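Lolwood Hall Users' Group
Minutes of the May meeting, held in the back room at 7.30pm

Present: Niloufar Moradi (chair), Bettina (minutes), Graham, Mrs Oyelaran, Tom from the choir, Tom from the badminton, Pauline, and for the first twenty minutes a man who was looking for the first aid course.

Apologies: Derek, who is in Portugal. The Cubs sent no apologies and no Cub.

1. Minutes of the last meeting

Agreed, with one correction. Under item 6 the minutes recorded that Graham "shouted". Graham wishes it noted that he raised his voice over the boiler. Mrs Oyelaran asked if the boiler had been on. The chair moved us along.

2. Matters arising

The lost property box has been emptied. Three umbrellas, one trombone mute and a child's wellington were put on the table by the door for a fortnight, at the end of which there were four umbrellas. They have gone back in the box.

The sign on the ladies' has been put back the right way up.

Tom (badminton) has still not had a reply from the council about the hedge. He has written again, in what he described as a firmer tone, and read part of it aloud. The meeting felt it was firm enough.

3. Electricity

This took up most of the evening. Niloufar had the bill, which came to over 1000 pounds for the winter quarter. There was a silence.

The meter was read by Graham in the first week of April and stood at 3114. The supplier's estimate was higher. Pauline asked how much higher, and Graham said he had written the figure on an envelope, and Pauline asked where the envelope was. Action below.

It was agreed that the following use more than they should:

The urn. It is left on between the lunch club and the evening bookings on the grounds that somebody will want it. Tom (choir) said the choir always wants it. Mrs Oyelaran said the choir could want it at five to seven and switch it on like anyone else.

The heaters in the main hall. The timer was set by Derek and only Derek understands it. He has been emailed in Portugal and replied with a photograph of a sardine.

The fridge in the kitchen, a Stovus, which was given to the hall in kindness and hums. Pauline put her hand behind it and said it was like a bakery back there.

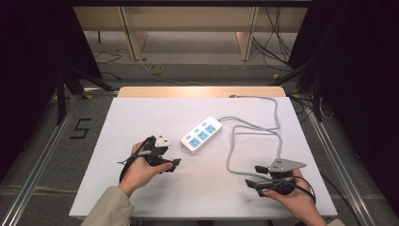
Discussion then moved to extension leads, of which the hall owns more than anyone remembers buying. The lunch club have two, the craft table has one, and the choir has a reel which Tom says belongs to the choir and Mrs Oyelaran says says "Hall" on it in her own handwriting. It was agreed that leads should not be run one into another, particularly behind the stage, where the Christmas arrangement was described by the electrician as "brave". Anyone who needs more sockets is to ask for them in advance, and not unplug the fridge. The fridge was unplugged in March. A trifle was lost.

Graham proposed that every group unplug what it has been using before it leaves, and that a notice be put up saying so. Pauline pointed out that there are already eleven notices in the kitchen, one of them asking people to read the notices. After some discussion it was agreed to take down four old ones and put up the new one. Pauline will choose which four and does not want help.

Tom (badminton) suggested solar panels. The chair thanked him.

Mrs Oyelaran asked if we might change supplier. Niloufar has a quotation from Lumel, which runs to nine pages, and she had got as far as page six. The standing charge is lower and the night rate is very good, but the hall is shut at night. She will finish it and report back.

4. Hire charges

Following on from the above, it was proposed to put up the charge for a full Saturday to 130 pounds, with no change to the hourly rate for regular groups. The regular groups present thought this was very fair. Carried, with none against.

The bridal shower that booked under the old price will be honoured at the old price. They should be reminded about confetti.

5. The piano

The tuner came and charged 88 pounds. He says the piano is now as in tune as it is going to be, and that the bottom E is a matter for prayer. Tom (choir) reported that the altos have noticed a difference. Asked whether the difference was good, he said it was early days.

Someone has been standing mugs on the lid. The meeting looked at the craft group, who were represented by Pauline, who said it was not the craft group. A cloth was suggested. It was pointed out that there had been a cloth, and that it is now the cloth under the urn.
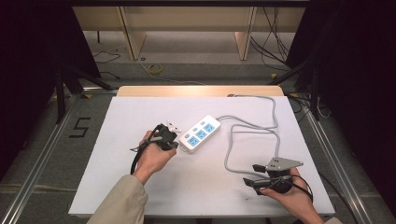

6. Floor

Manurung and Sons have looked at the main hall floor and can sand and seal it in the summer holidays. It will need five clear days, with nobody walking on it at all. Tom (badminton) asked if soft shoes counted as walking. They do.

The chairs and tables will have to go somewhere for the week. The back room will take the tables if they are stacked on their sides. The chairs may go on the stage, provided the drama group have moved the castle. The drama group have been asked about the castle before. Niloufar will ask again, and will mention the skip.

Graham raised the loose board by the fire door and was told it would be dealt with at the same time. He asked if, until then, he could put some tape on it. Agreed. Graham has his own tape.

7. Keys

Nine sets have been issued and seven can be found. Everybody patted their pockets. Eight sets have now been found.

8. Any other business

Mrs Oyelaran asked that whoever is feeding the cat should stop, or else start doing it properly, as it has taken to attending the lunch club.

Tom (choir) gave notice of the summer concert. Tickets are on sale from him and from no one else, after last year.

Pauline asked if meetings could start at seven. Graham said he wouldn't have had his tea. Left as it is.

Actions

Graham: find the envelope. Tape.
Niloufar: pages seven to nine of Lumel. The castle.
Pauline: notices.
Tom (badminton): hedge.
Tom (choir): bring in the reel so that the handwriting can be looked at.
Bettina: write to Derek about the timer, asking for words this time.

The meeting closed at 9.20pm. The urn was switched off by the chair, in front of witnesses.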